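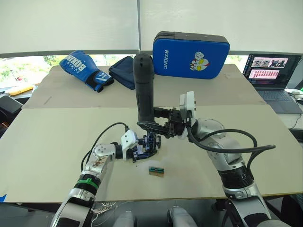
Notebook, assembly statements corpus, Tedton desk
26 October 2026

Picked up the plenary records again. Goal for the day: finish aligning the general debate statements with the summary records, so that each delegation has one entry with the delivered text, the circulated text and the press summary side by side. Status at start: 971 statements loaded, 577 aligned without intervention, the rest waiting.

Segmenter first. It still splits on the honorific, so a speaker introduced as "the Prime Minister, also Minister for Foreign Affairs" comes out as two speakers. Changed the rule to split only on a full-capitals surname followed by a comma and a title. Reran on the April batch. Double speakers gone, but it now misses heads of delegation whose names are set in mixed case in the older scans. Added a fallback on paragraph indent. Ugly, works on the scans I tried. Left a flag in the output column so these can be pulled and read by hand.

Reported speech. The press summaries use "he said" once and then run on for three or four sentences without attribution. Question is whether the later sentences count as the delegation's claim or the summary writer's background. Current practice in the Haveo tables is to attribute everything to the speaker until the next speaker starts. I don't think that holds. Took 100 paragraphs and compared them with the delivered text. The run-on sentences mostly match something in the speech. The exceptions are nearly all in the first sentence after the title, where the writer adds a date or an office held. Provisional rule: first clause after the title is coded "context", everything later coded "speaker". To be written up properly before anyone uses the column.

Rights of reply. Tetteh export puts these at the end of the day's meeting with no link back to the statement that prompted them. Built the link from the country named in the opening sentence. Fails when the reply says "a certain neighboring State" or "the previous speaker". Coded those as unresolved. Do not guess from the map. We did that last year and had to pull the table.

Second replies are limited in length and usually repeat the first. Keeping them as separate rows. Anyone counting disputes should collapse on the pair ID and meeting number.

Country names. Still the worst part. Names change between sessions, and the credentials list, the speakers list and the voting sheet do not change in the same session. Now using a fixed numeric code and storing the name as printed in its own field. Please stop correcting the printed field. Two entries had been edited to the current form since last week. Reverted both.

Topic codes. Ran the existing scheme over the aligned set. "Reform of the Council" is fine. "Development" catches everything and separates nothing. "Elections" mixes three things that should be apart:
- a national election reported by the delegation as news from home
- election observation missions
- elections to Assembly bodies and the rotating seats

Split into E1, E2, E3 in that order. 111 paragraphs carried the old code. Recoded all of them by hand this afternoon, took longer than the whole alignment run. E1 is the largest group. A fair number of E1 paragraphs also mention a new constitution, so added a secondary code and allowed both.

Disagreement to settle: whether a delegation thanking the Secretary-General for a mission report is E2 or just courtesy. I coded as E2 only if the content of the report is mentioned. The Grultau codebook goes the other way and takes any mention. Our figures will come out lower than theirs and should not be put in one chart until this is decided.

Translation. Statements delivered in other than the official languages come with a text supplied by the delegation. These are smoother than the interpreted versions and sometimes leave out remarks made at the podium. Added a source field with values D (delegation text), I (interpreted) and V (verbatim record). If only D exists, do not use it for word counts.

Alignment rerun at end of day with the new segmenter. Unaligned pile is smaller. Remaining cases are mostly joint statements on behalf of a regional group, where one text belongs to many members. No decision yet. Options are one row under the group code, or one row for the delivering country with the group in a second field. Leaning to the second, since the voting sheet has no group rows to join on.

Open:
- mixed-case names, read flagged rows
- write up the context/speaker rule
- joint statements
- ask for the missing annex to the April batch, page numbering jumps
- backup of the recoded table is on the shared drive, old version kept with suffix _pre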